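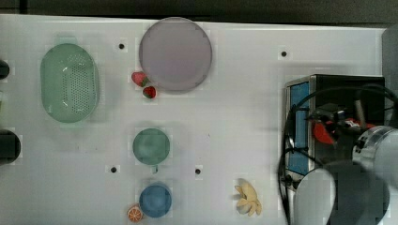 Skatwood's Code of Practice for Table-Top Robots comes as a ring binder with a set of wipe-clean cards, costs 300 pounds, and promises to bring "order and repeatability" to anyone running an arm over a table of household bits. I was doubtful at that price and after a few weeks with it I still am. Take the rule on cables, card 4: no loose loop may enter the working area. Fine on paper. Now look at the black cables curving around and across the box on the right, with the gripper above it, and tell me which of those counts as loose. The code never defines the word. A rule that two sensible people can read two ways isn't much of a rule.

The binder runs to 31 rules in all. I'd keep maybe half. The section on stopping the arm is good, plainly written, and puts the stop test before anything else in the day. The section on who may stand where is decent too, if you don't mind being told the same thing on three cards. 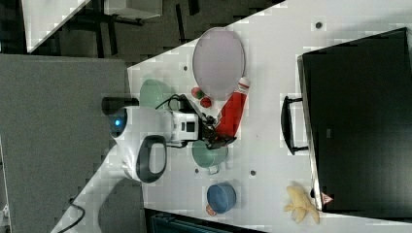

Layout is where I lost patience. Skatwood wants every object placed to a written plan, then checked against the plan, then signed for. We tried it at Grorkevside through most of June. The signing took longer than the placing, and by the second week people were ticking the sheet without looking up, so you end up with a full folder and no better idea of what was on the table. The older Judell sheet, one side of A4, just says to take a photo before each run. It's free and we've gone back to it.

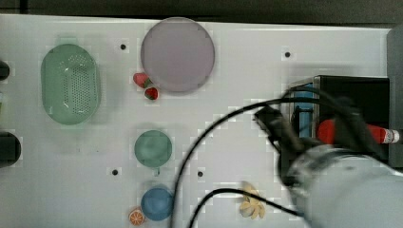
There is also a scoring page for grasps. It gives full marks if the object is "held securely", with no test for securely - no shake, no time, no height. Two of us scored the same runs and disagreed often enough that I stopped bothering to compare. The Robichaud notes at least make you hold for a set count before you write anything down. They are badly typed and the index is wrong, but I'd trust a score made with them.

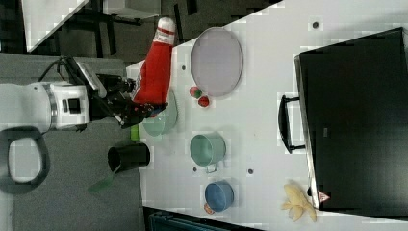 The paid website that goes with the binder is no better. The search for "cable" brought me 333 results, most of them the same card in different file types. The site licence is 3,459 pounds a year and I can't see what it adds beyond a logo for your door.

Cards survive cleaning spray well. Rings on the binder don't close properly on my copy and the replacement was the same.

Two stars out of five. Borrow one, copy the stop test into your own procedures and give it back. If they ever say what "loose" and "securely" mean I'll have another look.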